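Leave the fingers ugly

In our shared workshop at Hokport there is a disagreement which is now older than some of our members. It is about the gripper of the arm. One side wants to buy a proper one, with a certificate and a nice logo. The other side, where I am sitting, wants to continue printing our own. I have promised Jeptoo Mohamedi to write down my reasons, because when I speak them at the Tuesday evening I become too quick and my English falls apart.

First I must be fair to the other side. Theerawat Rojanasak has worked many years with machines that are not allowed to stop, and when he looks at a printed part he sees something that will break on a Friday afternoon. He is right, it will. Our fingers have broken many times. The first ones, which I drew myself and was very proud of, lasted 22 cycles. They split along the layers exactly where the screw goes in, and the left one flew behind the heater, where it probably still is. The Prostach gripper he found in the catalogue would not do this. It has a metal body and a force setting, and it comes with a drawing where all the numbers are correct.

So why do I not want it?

I have thought about this for longer than is reasonable, and my answer has to do with what we are doing in this room. We are not a factory. We pay a monthly fee to have a bench and a key, and we come after work. Our project, which we call Chang, is supposed to pick small parts from a table and sort them into trays for the repair evenings. If it sorts slowly, we wait. If it drops a bearing, somebody bends down. There is no customer who phones us.

In such a place the most important quality of a part is that you can change it on the same evening when you understood what is wrong with it. I am not speaking only about money, although a bought gripper costs more than what we spent on everything else in the last year. I am speaking about the distance between the idea and the trying. When Manee noticed that the washers were lying too flat for our fingers, she made small ridges on the inner face, started the print and went to eat noodles. Before we closed up she was testing them. With a bought part she would have written an e-mail to a sales department.

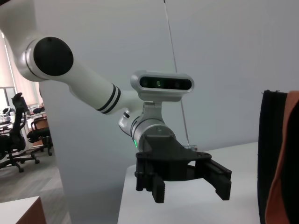

Some people will answer that you can buy the gripper and print only the fingers. I hear this often, and it is the best argument against me. Many serious laboratories do it this way. But I have seen what happens with the body when it is expensive. People become careful with it. They don't open it, they don't drill in it, and after some months they design everything else around it, because the costly thing is the one that must not be touched. Our present body is a black block of plastic which has been redrawn so often that I stopped numbering the versions. When we wanted the depth camera higher, Wichai Noiphan bent a new bracket in one evening and we moved everything to suit it. I doubt that we would be so free with something that still has a warranty.

There is a second argument, about safety, and here I will not be light. A printed jaw can crack and throw a piece. A motor without a known force limit can pinch a finger badly. We run the arm slowly, with glasses on, and one person stays at the stop button, but I know that rules on a wall get tired after a while. If the school groups come in August, as Usa Petchrat is hoping, then I would accept a bought gripper for these days, or I would accept that the arm stands still and we only talk. A child should not depend on my opinion about layer adhesion.

The third argument is the one I like least. It says that a printed gripper looks bad, and that visitors will not take us seriously. It is true that the arm is white and smooth and our gripper looks like it was attached by another family. When a man from Kudix came to see if they want to give us some old motors, he looked at it for a long moment and asked when the real one is arriving. I was ashamed for perhaps one hour. After that I was a little angry, and then I asked myself why the word real should belong to what comes in a box.

I grew up in a house where my uncle repaired water pumps. He made his own seals from old tyre rubber, and they were not beautiful. He also bought seals, when he had the money, and he did not say that one is noble and the other is cheating. What he said was that with his own seals he knew why the pump was leaking. I understood this only when I had my own machine to be confused by. When a printed finger fails, the reason is usually in a file that I can open, and very often with my name on it. This is not comfortable, but I have learned more from it than from any course I paid for.

I must also admit the cost in hours. Jeptoo kept a notebook for one winter, and of the 71 sessions she wrote down, almost 20 were spent only on repairing the gripper. Theerawat reads these figures as a defeat. I read them as evenings when several people stood over a table and argued about friction, and I remember most of them with pleasure. Probably we are both reading what we want.

My proposal is simple. We keep printing until the end of the year. We write down each break, with the date and the reason, and we keep the broken pieces in a jar, so that I cannot make them fewer in my memory. If the next design can do 100 picks in a row without help, we stay with it. If it can't, I will pay my part of the Prostach, and I will help Theerawat to mount it and say nothing for at least one evening.

But the old files stay on the shared disk – this I ask also if I lose the vote. New members should be able to open the first version, the one that lasted 22 cycles, and see how thin I made the wall next to the screw.

May 2019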